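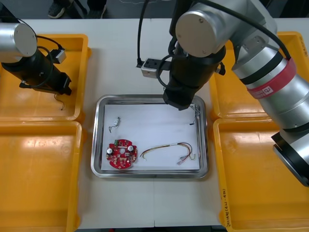 What counts as one example? One full go at the task, start to finish, saved with a line of plain text saying what the arms were asked to do.

We have 1358 so far for Hernum. The target is 3090, so March will be busy.

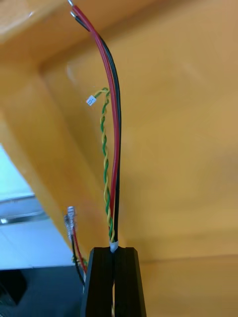
Ramil Lagman replied that wires must be the worst thing to teach. They are slow — 34 goes in a good morning.

Bad goes get kept too, in a separate folder.

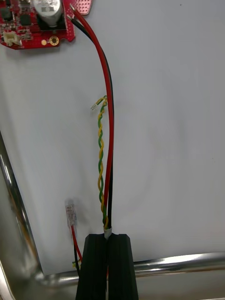

Wrist view, red board and harness.

Next up is checking the text lines for typos.
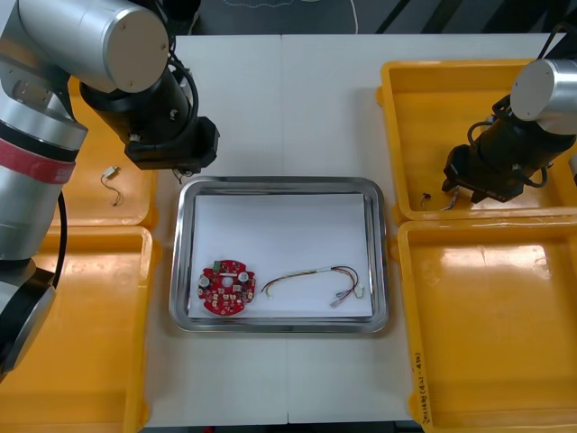
Who checks them? Tincuța Sima and I do, six at a time, after lunch.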